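Cloth slipper

A cloth slipper is a soft indoor shoe made wholly or mostly from textile, without a rigid sole or heel. It is worn at home on timber, tile or carpeted floors. The term covers slip-on mules, closed slippers with a full back, and flat guest slippers. It does not normally cover felted boots, knitted bed socks or moccasins with a leather sole.

Construction

Most cloth slippers have three parts: the upper, the insole and the outsole. The upper is cut from one or two pieces of fabric and lined. The insole is a pad of foam, wadding or layered cloth, covered in a fabric that may or may not match the upper. The outsole is a second layer of heavier material such as denim, canvas or felt, sometimes dotted with rubber for grip.

The edge where the layers meet is usually finished with binding, a narrow strip of fabric folded over the raw edges and stitched through. Binding cut on the bias (at 45 degrees to the weave) stretches around the toe and heel without puckering. Binding cut on the straight grain can be used along the opening, where the curve is shallow.

Home sewers often combine several fabrics in one pair, as the pieces are small enough to come from remnants. The usual practice is to place plain cloth where wear is heaviest and keep prints for the upper.

Shape and sizing

The sole is an elongated oval, either symmetrical or shaped to the left and right foot. Symmetrical soles are quicker to cut and allow either slipper to go on either foot, but they tend to twist in use. Shaped soles sit better and wear more evenly.

Patterns are drafted from an outline of the foot. A common allowance is 10 millimetres beyond the toe and 6 millimetres at each side, plus seam allowance. Thick wadding reduces the space inside the finished slipper, so a quilted pair is generally cut one size up.

Handmade slippers in the Urwood district

Urwood was a minor centre of slipper making until the closure of the Ranorside mill, which had supplied offcuts of wool blanket cloth to outworkers in the town. The outworkers were paid by the pair and sewed at home, mostly over winter. In its last full year of trading the local depot took in 2,022 pairs. Branislav Dvořáček, who kept the depot's order books, recorded that plain grey and brown soles were standard and that the colour of the upper was left to the maker.

The Urwood type has a two-piece upper with a seam over the instep and a contrasting strip let into it. The strip began as a way of widening uppers cut from offcuts that were too narrow – later makers kept it as decoration. The Flernater pattern sheet, still in circulation among sewing groups, reproduces this cut with minor changes to the heel.

Care and storage

Slippers with a foam insole are washed by hand or on a gentle cycle in cool water and dried flat. Heat from a dryer can harden foam and shrink wool. Slippers padded with cotton wadding take longer to dry and should be turned over once the upper surface feels dry. Cardboard stiffeners, found in some cheap guest slippers, do not survive washing.

Pairs are stored sole to sole, or with one slipper tucked into the other. Soft slippers without a stiffener can be stood on edge in a drawer or basket, which takes less room than laying them flat. Heavy items should not be placed on top, as the padding takes a set along the fold.
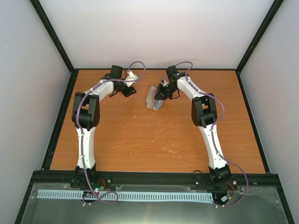 Worn padding can be replaced by unpicking the binding at the heel and sliding the old insole out. The binding is then restitched along the original line, with the new pad trimmed two millimetres smaller on all sides.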